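Home | Topics | Machines | Glossary | For teachers

How a robot is shown a job

A robot arm does not know how to pick things up when it is first switched on. A person has to show it. There are two common ways of doing this.

The first is to show it by hand. The motors are set so that the arm can be pushed about easily. A person takes hold of it and moves it through the job. Sensors in the joints measure every angle and a computer stores the numbers.

The second is remote control. The person holds a controller, or a smaller copy of the arm, and the robot follows. This is called teleoperation. "Tele" comes from a Greek word meaning "far off", but the person may be sitting at the next desk.

Each complete go at the job is called a demonstration. At the Tritside workshop, Halima Igwe recorded 251 of them for one job: pick up an object and put it down somewhere else. The computer stored the joint angles 30 times every second – and a picture from the wrist camera each time.

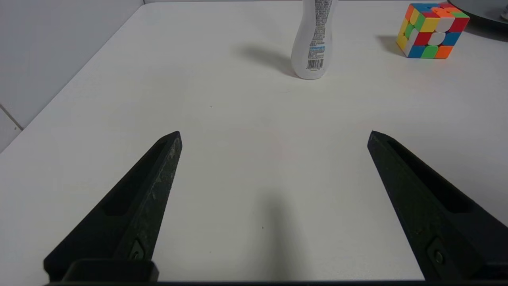
Page last changed: 15 Aug 2018

The wrist camera looks out past the two black fingers of the gripper. With the fingers open, there is a gap between them, and the bottle and the puzzle cube are further off on the white table. To reach the cube, the arm must move forwards and to the right. The bottle is nearly straight ahead.

Shadows matter too. A shadow changes when the lamp or the arm moves, so the computer needs pictures with many different shadows in them.

The stored pictures and angles are then used for training. A program looks for links between what the camera saw and how the person moved the arm. Adebayo Ibrahim, who runs the training at Tritside, says a harder job can need 2,000 demonstrations.

Words to know
Gripper – the part of a robot that holds things.
Joint – a place where the arm bends or turns.

3 comments | 30 shares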